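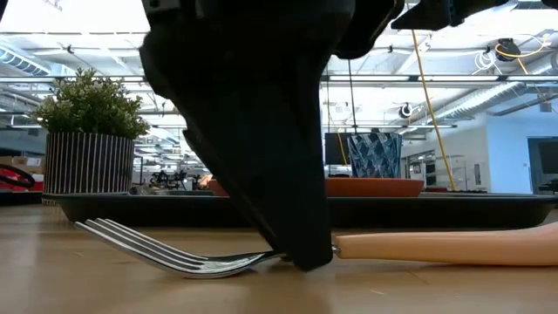

Last edited in April

How do assists work when the goal goes in off a defender?

My son plays for Rullumport under-14s and I keep the score sheet. Last game our center passed across the slot, it hit their defenseman's skate and went in. I gave the center the goal and Eren an assist for the pass before that. The other bench said no assist. Who's right?

Recep Çınar

2 comments · Share

Stendis
You had it right. The last player on your team to touch the puck gets the goal. Eren gets the assist as long as the other team didn't gain control in between, and a bounce off a skate isn't control. You can give up to two assists, so check who passed to Eren. I've done sheets for roughly 600 games and this comes up every season.

Damo
depends on the league, ours only puts one assist down. ask the ref

4 people found this helpful

We use cookies to remember your settings. Accept | Manage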